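Workshop notebook, Neltilport rover (field unit)
7/16/24
Place: dirt road at Pirngate, then bench at Tridard

Purpose of the outing: run the rover on dusty ground after the service of February, and look again at the front camera, the air filters and the left front wheel hub. In the last entry I wrote that the hub was making a dry noise at low speed. I had greased it but I was not satisfied.

Set-up before leaving the van. Tyre pressures checked, all wheels the same. New foam in both air inlets, lightly oiled. Battery strap tightened by one hole. I set the camera bracket one notch lower than before, so that the tops of the two front fittings just come into the picture. I prefer it so. If the bracket slips on its bolt, the white tops go up or down in the image and we see it at once, without measuring.
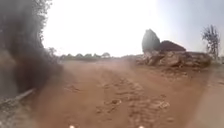
Pirngate road, front camera. Stony patch ahead, rubble heap on the right.

The stones on this part are the kind which sit half in the ground and do not move when the wheel meets them. For the suspension it is a harder test than loose gravel. Speed limit was set to 3 in the menu. At 5 the arms hit the end stops on the ruts, and I do not want to change the rubber stops again this year.

Hub noise: present in the first minutes, then weaker. I stopped and turned the wheel by hand with the drive released. There is a small play, in and out, none up and down. So the bearing itself is probably good and the spacer is worn. I marked the hub cap with red paint to find the position again on the bench.

Exposure of the camera. We were driving against the light and the automatic setting gave trouble again. The sky goes white and the far trees become weak. I tried the lower metering zone, which takes only the road part of the image. The ground is then good, stones and ruts can be read, and the sky is lost, but we do not need the sky for steering.
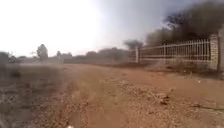

With the lower zone fixed I left the setting alone for the rest of the outing. It is saved in the Nseir controller as profile 10. Please do not write over profile 10. The old profile is still there under its old name, if somebody wants to compare.

Also to remember: the controller must be restarted after changing the profile. If you only press Apply, the screen shows the new value and the camera continues with the old one. I lost a good part of the morning with this.

Filters. In heavy dust the fan goes to full speed and stays there, and the temperature of the motor driver climbs slowly. It did not reach the warning. When I opened the left inlet, the foam was full on the outer face and clean on the inner face, so the oil does its work. The right inlet was less loaded. I do not know if this comes from the wind or from the small gap beside the right cover. I closed the gap with tape for the moment. It needs a proper seal. 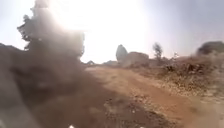
The lens also takes dust, but less than I expected. Clean it with the blower first, then with the brush, and the cloth only at the end. Somebody used the cloth dry last time and there are fine scratches near the lower corner of the cover glass. They are visible when the sun is in front. I ordered a new cover glass from Tridard stores, same thickness as the present one.

Counter at the end of the day: 1,000 on the drive hours since new. By our own sheet this is the point for changing the gear oil in all hubs, so the spacer job can be done together with it.

Bench work, in this order:

1. Blow out the chassis from the inside to the outside, with the inlets removed. Not the other way, it pushes the dust into the connectors.

2. Left front hub: open, measure the spacer, replace. Check the seal lip for sand. Paint mark goes to the top.

3. Gear oil, all hubs. Let it drain overnight, the old oil is thick.

4. Camera bracket: check the bolt and compare the height of the two white tops with this picture from the road. 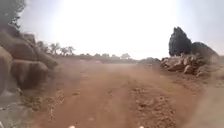 5. Right inlet: take off the tape, cut a new seal from the black rubber sheet, fit the cover and feel all around it with the fan on full.

6. Wash the foam in warm soapy water, dry it completely, oil it again. The spare pair is in the drawer under the vice.

Still open: the ticking from the rear axle when reversing. I heard it only on the ramp of the van, never on the road. Perhaps it is the ramp.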